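3.2 Household survey and item drives

The second source of data was a mail survey sent to 2000 households in the Ulora school district. Each form asked about rent, child care costs, distance to the nearest clinic, and whether a child in the home had missed school in the past term for lack of clothing or transport. We received 700 usable replies. Forms were offered in English, Spanish and Vietnamese, and the Vietnamese version was checked by Loan Vũ and Yến Lâm before mailing.

Replies were grouped by neighborhood, using the planning boundaries the county adopted before the study began. Two areas, Roder and East Ellenon, had too few replies to report alone and were merged. School clothing and footwear came up more often than we had expected, mostly in written comments, so we added a short set of questions on these items to the follow-up interviews in August.
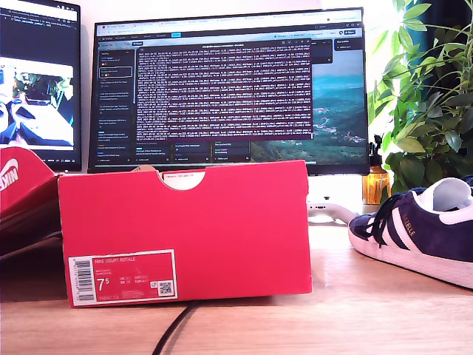
Figure 4. Boxed footwear, with the size shown on the end label.

Follow-up interviews were held by phone with 300 of the households that had replied. Interviewers worked from a fixed script but could skip questions a parent did not want to answer. Most calls were made after 5 p.m., when working parents were easier to reach.

The interview group differs from the full set of replies in one respect - renters are overrepresented. We weighted the results by housing status to correct for this, following the method Babić and Yimer used in their earlier work on school absence. Weighting changed the estimates for child care costs only slightly, but it lowered the share of families reporting a missed school day. Both weighted and unweighted values are given in Table 3.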